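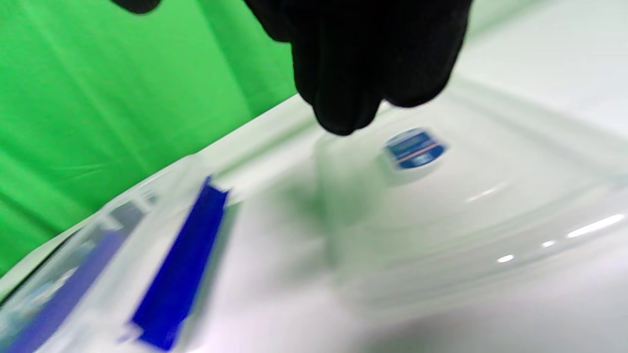

Clear tub with the lid on, blue label at the top.

Storing and looking after your mahjong tiles: your questions

We get asked about storage more than anything else at the Didcombe Mahjong Circle (more than scoring, even!), so Agathe Rey has gathered up the usual questions and had a go at answering them. If yours is missing, bring it along on Sunday and we'll happily talk boxes until the tea runs out.

What sort of tub should I buy for a travel set?

A clear plastic one with a lid that locks down. Being able to see the tiles saves so much rummaging in the cupboard, and a lid that properly closes means you can carry the thing on the bus without worrying. Look for rounded corners inside, as tiles get wedged in sharp ones and you end up prising them out with a fingernail. Food tubs are perfect and you'll find them in any kitchen shop.

How big does it need to be?

Take your tiles with you, or at least measure them. Sets vary an awful lot. My little Sulov travel set goes into a tub I could hold in one hand, and the big Drasard set we use on club nights needs one nearly twice the size. Leave a bit of room at the top. If you have to press the lid down on the tiles, go up a size.

Do the tiles have to be stacked neatly?

Not for everyday use! Tipping them in loose is fine for modern plastic tiles, and it's how most of us do it at the end of the evening when everyone wants their coat. I do stack my old bone and bamboo set, in rows, face to back, with a strip of felt between the layers. That set belonged to my aunt and it gets special treatment.

Should I choose a tub with a vent in the lid?

It makes no difference to plastic tiles, so buy whichever you like the look of. With bone or bamboo I prefer a box that lets a little air in, and I keep it well away from radiators.

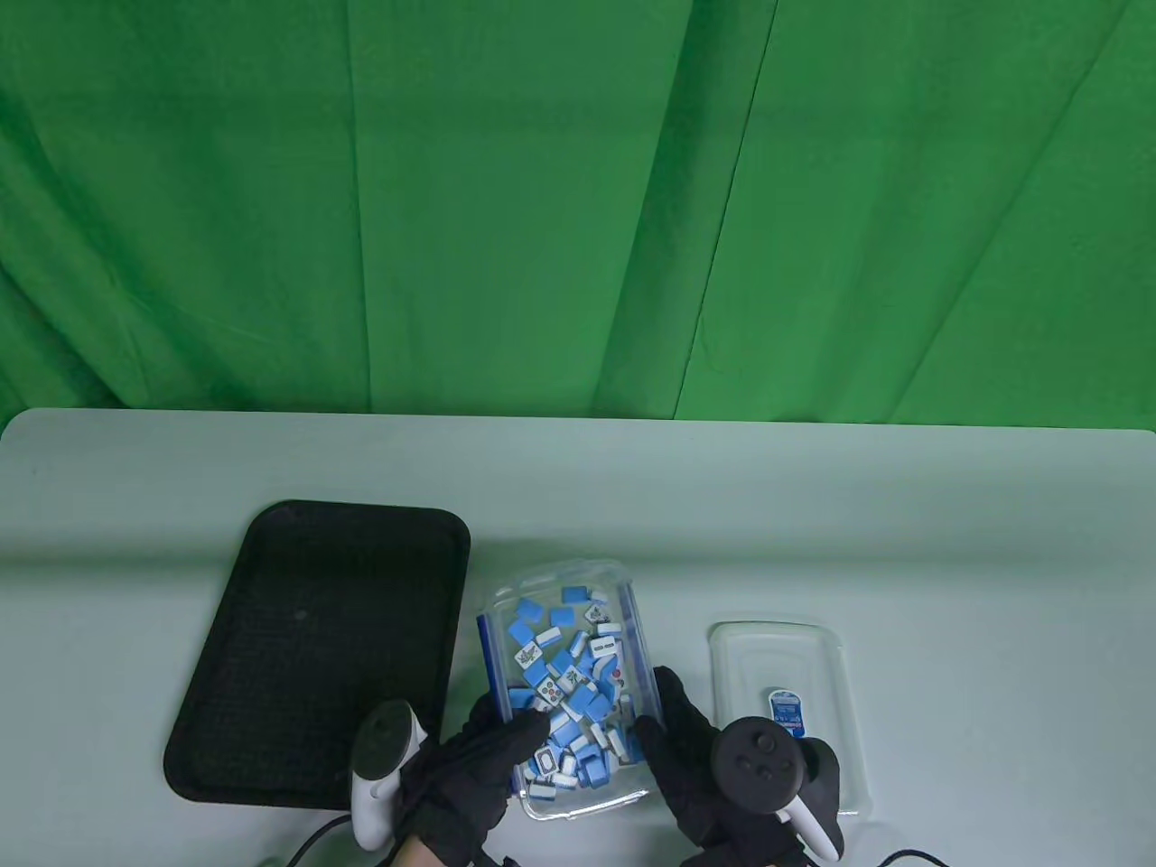
Blue-and-white tiles in an open tub, with a black tray alongside.

What is the tray for?

All sorts! I love a tray. Tip the tiles out on to one and they stay put when you're sorting, so you aren't crawling under the table after a runaway East Wind. A raised rim is the important bit. I use mine for checking the set, for drying tiles after a wash, and for holding the flowers and seasons when we're playing without them. A matt surface is nicer than a shiny one, which glares horribly under a ceiling light.

How do I check that nothing has gone missing?

Sort by suit and lay everything out in rows, with matching tiles together. Gaps show up straight away, far sooner than if you try to count a heap. Do the dots first (they're the easiest to spot), then bamboos, then characters, then winds and dragons. With two of you it takes 10 minutes, and it's a lovely way for a beginner to learn the tiles. Check the bottom of the bag, too. Ours once turned up a green dragon that we'd been mourning since February.

How should I wash plastic tiles?

Lukewarm water, one small drop of washing-up liquid and a soft cloth. Wipe each tile, rinse it, and dry it straight away with a tea towel. Go gently over the painted faces and leave the scouring pads in the sink. Then spread them out overnight before they go back in the tub, because damp tiles shut under a tight lid start to smell like a swimming bag.

Can I put them in the dishwasher?

Please don't! The heat can lift the paint, and on two-colour tiles it may weaken the join between the back and the face.

My tiles are noisy when I tip them out. Any ideas?

Part of me wants to say enjoy it, I adore that clatter. But if there's a baby asleep upstairs, put a folded tea towel in the bottom of the tub and a cloth over the table. You can also lift them out by the handful, which is slower but very much quieter. 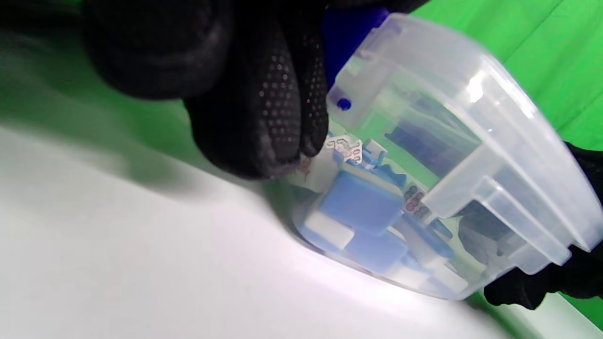

What should I do if one tile gets lost or broken?

Look for a blank first, as lots of sets come with a spare or two. You can draw the missing design on with a fine permanent pen, and after a few games you'll stop noticing it. If there's no blank, try the odds-and-ends drawer at Ó Ceallaigh on the high street, where loose tiles are sold singly. Take one of your own to compare, checking the thickness as well as the colour of the back, or everybody will know exactly which tile you're holding.

Where do I keep the dice and the rules?

In a small zipped pouch on top of the tiles. Dice put in loose sink to the bottom every time, and paper rules get chewed up at the corners. We keep 2 dice and a pencil in ours, plus the club scoring sheet folded in four.

Can I borrow a set before I buy one?

Of course, and we'd love you to! There are 7 sets on the club shelf and you can take one home for 14 days. Ask Agathe for the lending book, write your name in it, and check the set through before you bring it back.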